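Washing dog toys: how often, and how?

marrowbone_jelly
Posts: 25
Tuesday, April 30, 2019

We've had our terrier since July and the toy box has started to smell. My other half wants to throw the lot away and start again. I'd like to wash what can be washed. Some are soft, some rubber, one is a rope that has been in the pond at Zatcombe more than once. Can they all go in the machine together? And what do people do about the squeakers?

Orkico
Posts: 973

Soft ones in an old pillowcase, knot the top, 30 degrees, no softener. Rubber ones in a bucket with hot water and a drop of washing-up liquid. Squeakers mostly survive if you squeeze the water out and leave them somewhere warm for two days. I wouldn't bother with the rope. They hold dirt right in the middle and you can't get at it. Bin it.

Roos Jansen
Posts: 112

I disagree about ropes. I soak mine in hot water and white vinegar, rinse it well, then hang it on the line. If it's a thick one it takes ages to dry, so do it in the morning. We've had the same rope for two years and it's fine. Check it for loose strands while you're at it — that's the bit that does harm if they swallow it.

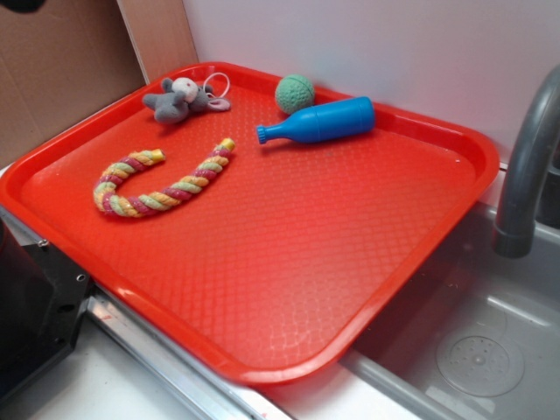
I do the whole lot by the kitchen sink on the first weekend of the month. The dog goes in the garden, otherwise he takes things back as fast as I put them down. Everything goes on a tray first so I can look it over before any water goes near it. The little grey plush has an elastic loop and a fabric tag, and those are the places I check, as that's where ours starts chewing. Bumpy balls like the green one need an old toothbrush. A cloth just slides over the top of the bumps and leaves the muck in between. I use the tray for draining as well, with a tea towel on it.

Orkico
Posts: 973

Vinegar gets rid of the smell. It doesn't clean the inside of a rope. Ropes are cheap, I'd still replace it every few months.

deltberg_dave
Posts: 340

I'm with Roos on this. Ours goes in the washing machine at 60 and comes out looking new. It did shrink a bit.

Do you put the blue bottle in the dishwasher? We had a plastic one from Vandenberghe, the pet shop near the station, and it went out of shape on the bottom rack.

Roos Jansen
Posts: 112

No, hand wash only for that. I wouldn't trust any of the hard plastic ones in the dishwasher unless the packet says so. Top rack might be all right but I haven't tried it.

Orkico, fair enough, but if I replaced the rope every few months he'd sulk. He only likes it once it's been chewed in.

marrowbone_jelly
Posts: 26

Thanks all. I've done the soft ones in a pillowcase this afternoon and they're on the radiator. One squeaker has gone from a squeak to a sort of wheeze but the dog won't mind. The pond rope is soaking in vinegar in a bucket by the back door. The water went brown straight away, so I've changed it and started again.

Orkico
Posts: 973

Brown after one soak — that's what I mean about ropes.

deltberg_dave
Posts: 340

It's pond water, what colour did you expect? Give it another go and then put it through at 60.

marrowbone_jelly
Posts: 27

Third bucket now and it's a lot clearer. Will try the machine tomorrow.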